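5. Recording your first batch of episodes

By now you should have the simulator running and both arms answering to the controllers (if they aren't, go back to section 4, I'll wait). This section gets you from an empty project to a batch that Clodero can train on. I do this most days, usually with coffee, and the first batch always takes longer than you think it will.

Before you start

Open Drundine and load the kitchen room. Check the bottom bar: it should say "recorder idle". If it says "recorder detached", close the room and open it again. Restarting the whole program works too, but then you lose your controller calibration and get to do section 3 over again. Ugh.

Steps

1. Click New Batch and give it a name. Keep it short, no spaces. I use the task plus the month, like door_october.

2. Pick a task from the list. The task text gets saved with every episode, so if you want to reword it, do it now. Changing it halfway through splits the batch in two.

3. Set the episode limit. Mine is set to 49 for a first batch, a comfortable afternoon with breaks.

4. Turn on the wrist view and the head view. The wrist view is the one you'll lean on for grasping, and the head view is better for doors, handles and anything that needs a big arm movement.

5. Press the left trigger and the B button together to start recording. You'll hear one beep. Wait for it! My early batches are full of episodes missing their first half second.

6. Do the task at an ordinary pace. If you fumble a grasp and can recover, recover and keep going. Those episodes are useful and I keep every one.

7. Press B again to stop. Two beeps means saved, a low buzz means the episode was too short and got tossed.

8. Mark it Good, Recovered or Bad. Please don't skip this one. I once left a batch of 753 episodes unmarked and had to replay the lot, which ate most of a week.

9. Press Reset Room. Objects come back in slightly different spots each time, and you want that variety, so don't drag them back to where they were.

Note: The resting arm is recorded too. If you're only using one arm, park the other somewhere clear of the work and leave it alone. A nervous wiggle in your left hand shows up in the data, and then the trained arm wiggles.

Caution: Don't switch the task or the room while the red dot is showing. Drundine lets you, but the episode file comes out scrambled and Citance will refuse the entire batch at upload. Stop first, then switch.

Caution: Take a break every 17 episodes or so if the controllers make your wrists sore. I set a timer, because I never notice until it's too late.

Checking what you've got

Open the batch in the replay tab and drag the slider through a few episodes, picking from the start, middle and end. I look at whether the fingers line up with the thing they're going for, whether the arms jump between steps, and whether the task text matches what's going on. Objects that sit oddly or drift through each other usually mean the physics rate is too low; set it back to the default in Room Options and record those episodes again.

When you're happy, click Send to Citance. The Đàm export is still there under Other Formats if your trainer is an older one, but it drops the marks from step 8, so keep a copy of the original.

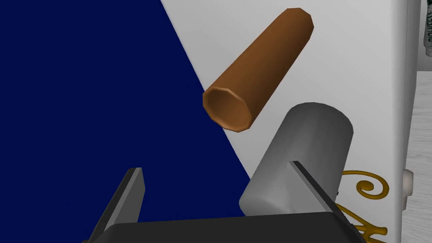
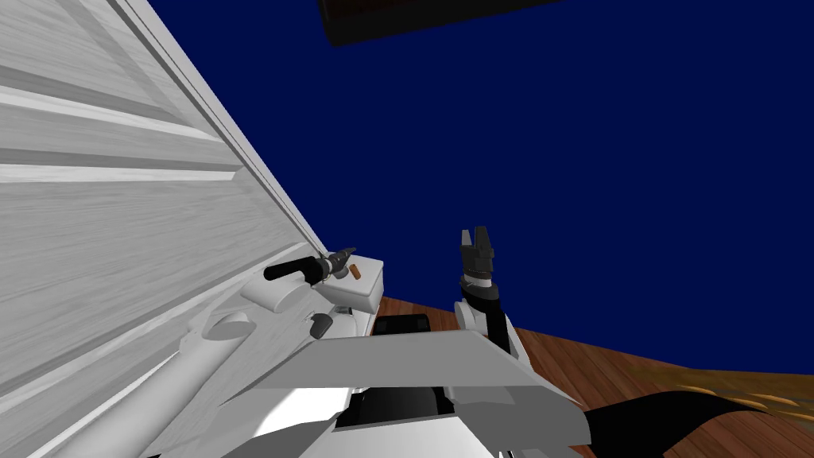

Figure 2. Replay views from the simulator: gripper fingers at the gray cylinder (first), and a gripper at the door handle (second).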